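01/11/2018
Bench notes, Fillerstead workshop, table by the window

Cloth day. Old cover off the long table at last, white one on. The Terari cotton, not the Horport stuff, which pilled after a week and left fluff on everything. Cut it 700 mm over on the long side so there's enough to fold under, trimmed the rest with the big shears. Shears need sharpening again.

Ironed it first on the low setting, then gave up and went hotter. Still a crease down the middle from how it was folded in the packet. Tried the damp tea towel trick, bit better. Leave it overnight with the two flat boards on top and see.

Clips: used 2 per short edge, not enough, it creeps when you lean on it. Double sided tape holds but leaves gum on the tabletop and took ages to get off last time with white spirit. Thinking drawing pins underneath, if the wood will take them. Ask before doing it.

Order no. 3256 from Muriithi came, the trays. Red one stays out on the table for bits in progress, the others go on the shelf under the sink. Please dont put tea things in the red one. Lid missing from one of them, emailed, no reply yet.

Box 662 is still in the corridor, spare cloths and the felt. Needs a label on the short end, you can't read the one on top once its stacked.

Stain test for tomorrow: cold water and a bit of washing up liquid first, then the soap bar if that fails. No bleach, the last cloth went yellow along the folds. 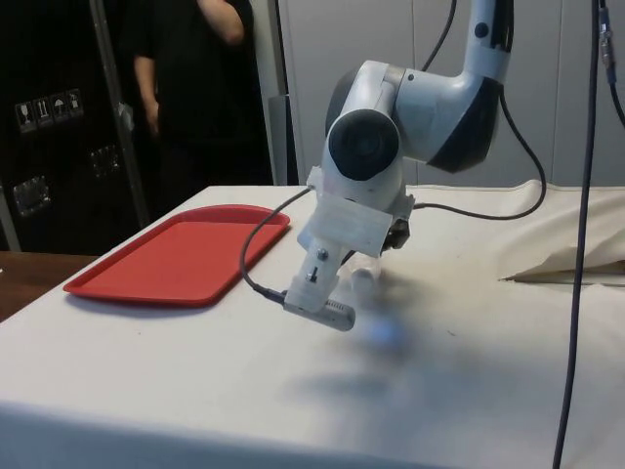

White cloth on the table, cables looping over it.

Cloth shows up every speck so brush down before starting and again at the end. Soft brush is on the hook, the stiff one pulls threads. Hem on the window side is only tacked, do it properly in January when the machine is back from servicing.

To get: pins, white thread, new balde for the cutter, another tea towel.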